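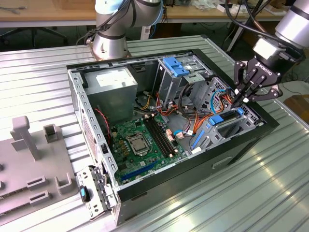 Fig. 6.1 An open desktop computer lying on its side.

Home – Contents – Chapters – Glossary
Filed under: Children's Rights

Chapter 6. The Child's Right to Be Heard

In May the district of Domholm closed its only youth shelter. No child who lived there was asked. This chapter studies what the law requires before such a decision is taken, and who must do the asking.

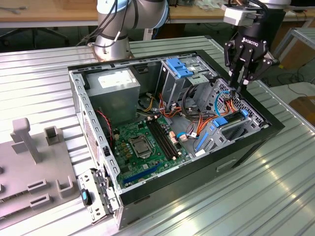
A right to be heard has several parts – notice, a hearing and a reply with reasons. The Bendow rules of 2000 put all of them in one article, and students often read only the middle one. In the open computer the power supply sits in one corner and the green board is beside it, and each can be studied separately. We will read the article in the same way, starting with notice.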